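Arm stops short of the block when reaching past the hob – calibration or sag?
Posted in Home Builds by Wikar, July 7, 2019

I have a small arm working over a toy kitchen in our shared workshop. The job is to pick up one block and put it on another. Near the hob it behaves. Once it has to reach out towards the sink the gripper ends up low, by 11 mm at the worst point, and it knocks the block instead of closing on it. I have redone the zero positions twice with no change. The servos are the ordinary hobby bus type and all of them report that they have reached their target. 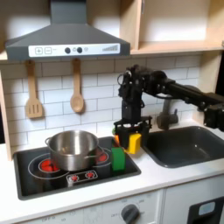
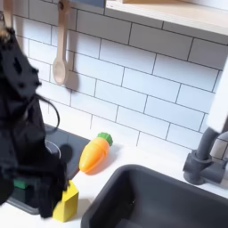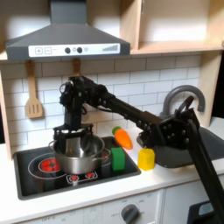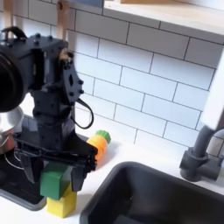
The yellow and green blocks are the ones I am using. The fourth picture has green on top of yellow, the stack I am after.

Tags: robot arms / calibration / hobby servos

Prosen
It sounds like sag. If it were a zero offset you would see an error close in as well, and you say it is fine there. A servo that reports being on target is only telling you about its own shaft. Anything that bends or slips after the shaft does not show up in the reading.

Do this before you change any code. Send the arm to a point over the middle of the counter and measure from the gripper to the worktop with a steel rule. Then do the same at full reach, with the same commanded height. Write both down. Now lift the gripper gently with one finger while the motors are holding. If it comes up a few millimetres with hardly any push, you have play in the shoulder or in the bracket behind it. If it feels solid and springs back, the parts are flexing.

For play, take off the shoulder bracket and look at the horn screws. Mine had worked loose after 59 hours of running and I only found out when one fell into the sink. Use a drop of medium thread lock, the kind you can undo.

For flex you can correct in software. Measure the drop at 4 distances, put them in a table and add the difference to the height you ask for. It is crude but it holds well enough for blocks. You will need to do it again if you fit a heavier gripper.

Also check the deadband setting on the shoulder servo. Some come set wide from the maker, and a wide one lets the joint rest a little below target without complaining.

Jarkodico
Get a better arm. Hobby servos always do this.

Mäkelä
I agree with Prosen on measuring first, but would add the power supply. Long reach means the shoulder draws the most current, and if the supply dips the servo goes soft. Put a meter on the supply terminals at the shoulder end of the cable – not at the plug – and watch it while the arm stretches out. I lost a whole January to this. The cable was too thin and I had blamed the joints.

Two other things. Come down on the block from directly above for the last part of the move. If you travel in at an angle, a small height error turns into a sideways knock, and it would explain you hitting the block when you should be closing on it. And slow the last stretch down. I run mine at a quarter of normal speed below 4 cm and the arm has time to stop shaking before the fingers close.

If you add a spring or a bit of elastic to help the shoulder, do it after the table of corrections has been tried. A spring changes the error at every distance and you would have to measure everything again.

Wikar
Thanks. Finger test done and it lifts easily, so there is play. Two of the horn screws were loose. With those tightened it is 4 mm low at full reach, and I will make the table for the rest. Supply voltage looks steady but I have only checked it at the plug so far.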